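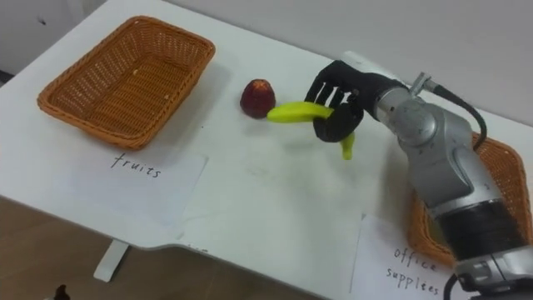 *Basket and paper label: "fruits," by hand.*

The home organizing business has been promising me a calmer life for years, and it always seems to start with buying baskets. I own a lot of them now. The calm has yet to arrive.

Last February I paid $380 for a starter session with Walta, one of the bigger names in the trade. It bought me two hours of advice and a set of printed labels in a typeface so thin my father couldn't read it. The full kitchen plan was $1,697. I asked what the extra money got me and was told "a system." I asked what a system was and was shown more baskets.

The pitch is that a labeled home runs itself. Everyone in the house knows where the onions go, so everyone puts the onions there. I'd like to meet this family. In my house the bin marked "snacks" has held batteries since the first week, and the batteries have done fine. 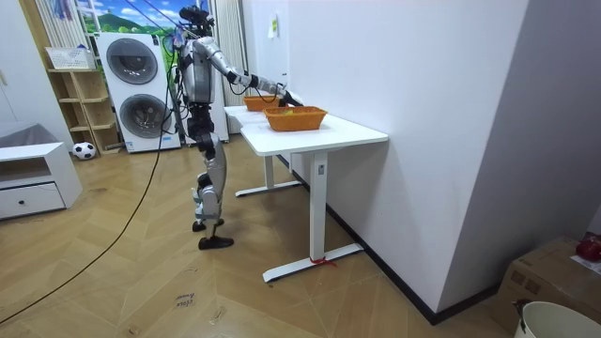

## What the label is for

Fulgencio Montoya ran a hardware store in Nallby for most of his working life and labeled every drawer in it with a marker. He doesn't think much of the new kitchens.

"A label is for a stranger," he told me. "If you need one to find your own sugar, you have too much stuff in front of the sugar."

He has a point, though I'd give labels more credit than he does. Babysitters use them. So do guests, and anyone who shares a kitchen with three roommates and a grudge. What I doubt is that the printed ones beat a scrap of paper – and they cost a good deal more.
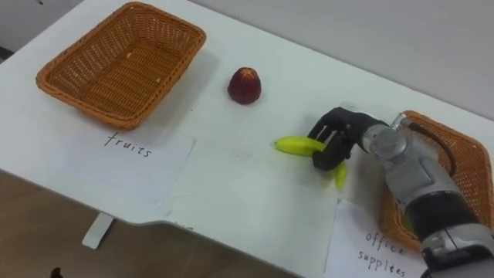
## The case for doing less

Elli Kokkonen used to sell organizing plans and quit after 4 years. Most of her repeat clients, she says, called because they had run out of room for the containers. These days she tells friends to wait a month before buying anything, and to write on whatever paper is in the drawer until they know what they want kept where.

I tried it one Sunday. The snack bin now says "batteries."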